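Open day at Stovari: folding laundry by hand, for the benefit of machines

In August the Stovari workshop in Bandville opened its doors to residents, suppliers and school leavers for a single afternoon. Our newsletter spoke with Ebise Hailu, who is responsible for the household tasks programme, and with Yabsira Tufa, one of the operators who gave the demonstration.

The session on bedding and clothing was the best attended of the afternoon. Visitors were admitted in groups of five and stood beside a full-sized bed while an operator worked on a T-shirt with a pair of hand-held grippers. Ms Hailu explained that the choice of garment was deliberate.

"A T-shirt has very little shape of its own," she said. "It will lie in a different way each time it is put down. A person deals with that without thinking, and it is exactly this kind of skill that we wish to record."

Mr Tufa has worked with the grippers since the spring. He described the first weeks as slow. "One expects to use one's fingertips, and they are no longer available. I had to learn to take hold of a corner with a good margin of cloth, and to keep both hands level when lifting. When the hem is held at both ends, the next movement becomes much simpler."
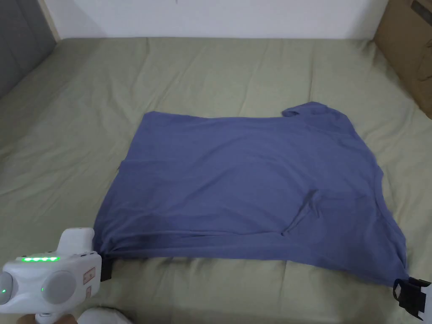 Why does a person hold the grippers when the aim is for a robot to do the work?

The recordings are intended to show a robot how the task is done, using the same kind of gripper that would later be fitted to its arm. A person can carry out the work in a natural manner, and the movements can then be studied and used in training.

Ms Hailu added that the method allows her team to work in ordinary rooms, without installing a full machine in each of them. The programme, known within the firm as Tekleab, now holds 2837 recordings of clothing and bed linen. Each is checked by a colleague who was not present when it was made.

"We keep the unsuccessful attempts as well, under a separate heading," she said. "A corner that slips is of interest to us. So is the way in which the operator recovers it."

Asked which part of the work visitors found most surprising, Mr Tufa mentioned the amount of pulling and turning that takes place before any fold is made. A shirt has to be brought into a usable position first, and creases form wherever it is gripped. "People were waiting for the fold," he said. "Most of my effort goes into what comes before it."

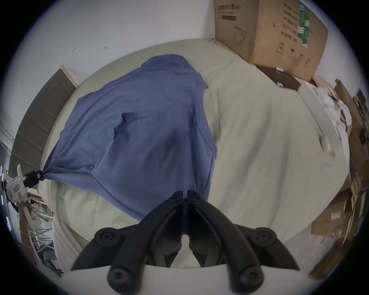
Questions from visitors

Each group was given time to put questions to the staff. Tươi Võ, who teaches textiles at a college in Brostel and attended with several of her students, asked whether heavier fabrics would be included. Ms Hailu confirmed that towels and knitted jumpers are planned for the coming months, and that the college would be welcome to lend garments for the purpose.

Ms Võ told us afterwards that she had found the session useful for her own teaching. "My students handle cloth every day and seldom have to put into words what they are doing," she said. "Watching it done with two jaws in place of ten fingers, they began to talk about grain and tension of their own accord."

A further question concerned the length of an operator's working period. Mr Tufa replied that sessions are limited to 50 minutes, followed by a change of task. The grip is tiring for the wrist, and he considers the limit sensible.

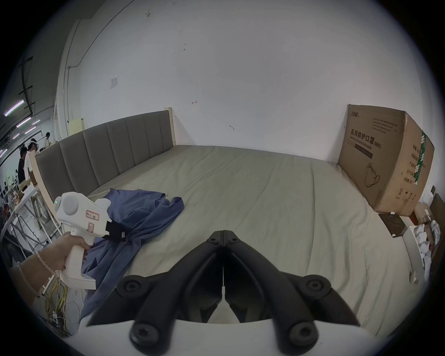 Next steps

Meron Woldemariam, who arranged the open day, intends to hold another in the new year. She would like to offer visitors a short trial of the grippers under supervision, subject to the firm's safety rules.

"Residents have asked us for some time what is done in this building," she said. "A bed and a T-shirt are familiar to everyone, and the conversation was easier for it. One gentleman stayed for three groups in succession and offered advice on sleeves."

For Mr Tufa, the afternoon also provided a change from the usual routine. He is accustomed to working quietly, and explaining each grip aloud obliged him to slow down. He has since asked Ms Hailu whether spoken remarks might be kept with certain recordings, and the proposal is under consideration.
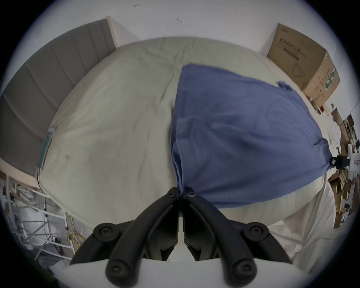 The blue cloth held at one point by the gripper, with creases spreading from the grip.

Schools and colleges wishing to attend the next open day may write to Lemlem Adugna at the Stovari reception office in Bandville. Groups should state their number and any access requirements when they apply.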